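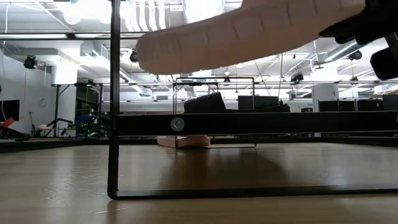 The Pink Block

a short story by Beathag Pollock

Keys at the desk by six, Idalina Cunha had said, and it was already gone three when Tomomi found the place. Drarstead, end of the lane, past the tyre yard. Up the stairs. Along. Wrong door, then the right door.

Wood table, honey colour. A few scratches down one side. She put her bag on the floor and looked at what was left to sort.

"Who had this last?"

"Everybody," said Simão, from behind something. "Antunes had it, then Sulard had it, then Antunes again. You want tea?"

"No time for tea."

"Kettle's on anyway."

She had a list. The list was from Idalina and it was two pages, stapled in the wrong corner, and half of it was the word MISC. Misc, black. Misc, wire. Misc, soft. She found a pen and it didn't work. Found another one.

The wire thing first. Thin dark rods, a rectangle, standing on the table like it had been there for years. Inside it, a block. Pink. Pale pink, the pink of a plaster or the inside of a shell. Lying flat on its long side. Behind it dark things, one with a slant to it, and those were easy, those were Misc, black. The block was on neither page.

"Simão. What's this?"

"What's what?"

"The pink."

He came and looked. Black t-shirt, big white letters right across the chest, the shirt he wore for every job because he said it made people get out of the way on the stairs. He looked for quite a long time for a man with a van on a meter.

"Don't know," he said. "It was Custódio's."

So that was that for a minute. The kettle clicked off.

She hadn't known Custódio Magalhães. Had spoken to him on the phone one time, in March, about a delivery, and he had told her the whole delivery was wrong and then asked where she was from, and then told her about a lake near there, which he had seen, and a man selling sweet potatoes by it. Fourteen minutes. She'd been late for her bus. And now he had gone back over the water to his sister and taken one suitcase, and left a room.

"Keep or tip?" said Simão.

"It isn't on the list."

"So tip."

"If it isn't on the list I can't tip it. I have to ring her."

"Ring her then."

She rang. It rang out. She rang again and got Idalina in a car with the window down, shouting.

"A what?"

"A block! Pink!"

"How big?"

Tomomi held her hand out over it, thumb and little finger, as if that would go down the phone. "Not very!"

"What does it do?"

"Nothing. It's a block."

"Is he insured for it?" Wind, a lorry, wind. "Look, I've got 4000 things on the Skalleo sheet, love, I can't be doing with a block. Use your head." And gone.

Use your head. Right.

She did the rest of the black things. She did the wire, or wrote it down anyway, one line, and ticked it. Wrote the wrong room number and had to go over it so it looked like a beetle. Simão went up and down the stairs. His boots, then no boots, then his boots. It got to four. She ate half a biscuit standing up and put the other half in her pocket and forgot it.

All this time the block just lay there. She kept working round it, the way you do round a sleeping cat.

"You could post it to him," Simão said, going past.

"I haven't got an address."

"Skalleo's got an address."

"Skalleo's got 80 addresses and none of them are right."

Boots, down.

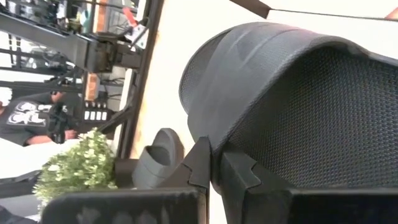
PART TWO: THE GREEN ONE

It was the plant that did it. She had left the plant till last becuase plants are not Misc, a plant is somebody's fault. Lots of small pale leaves, more than it had any right to with the watering it must've been getting. Next to it a little grey thing, like a slipper for a doll, or a scoop. And the big grey one, the mesh one with the rolled rim, tipped over on its side.

Simão stood there with something black held against his middle, not putting it down anywhere.

"He used to talk to it," he said.

"To the plant?"

"In Portuguese. Bad Portuguese, he'd been away too long, my mother would've smacked him. He told it the football." He shifted his grip. "And he'd prop the pot up. Mornings it'd be at a tilt so it got the window. I'd come in and think, that's going over. Never went over."

Tomomi looked at the pot. Looked at the block.

"Prop it with what?"

Simão didn't say anything. Then he said a word she didn't know, quite softly, and started laughing, and had to put the black thing down after all.

She picked up the block. Softer than she'd thought, it gave under her thumb. She turned it over and on the underneath was a ring, faint, just part of a ring really, the sort a wet pot leaves. You had to get it up to the light.

"Well," she said.

"Well," said Simão.

Twenty to six. She got the list and under MISC she wrote, small, plant and stand, 1, and then she crossed out the 1 because it was two things, and then wrote it back in.

"Who's taking it, though?" he said. "My van's full. It'll die in my van."

"I'm on the bus."

"You can't take that on a bus."

She took it on the bus. The plant on her knees with the leaves up her nose, the block in her coat pocket with half a biscuit, knocking at her hip every time they went round a corner. A boy across the aisle stared at her all the way to the bridge. She had forgotten to hand in the keys. She found them when she was feeling for her ticket, and by then it was almost dark and the bus was going quite fast, and she thought, tomorow, and held on to the pot.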